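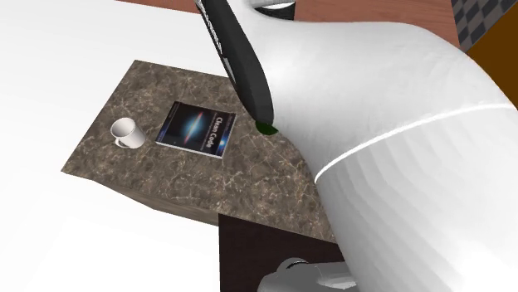

Submitting a synopsis to the Drenwood drama list

Each entry covers one episode. Write it in the present tense and keep it under 60 words.

1. Open the series page and choose Add episode.
2. Enter the episode title as broadcast. Put any second title after a slash.
3. Name the lead character in the first sentence, with age or job if the plot depends on it.
4. Stop before the ending. Close with [...] if the text has been shortened.
5. Set the running time in minutes. One-act plays start at 15.

Entries for Usuga serials also need the original language. Send corrections to Nilton Bedoya by Monday.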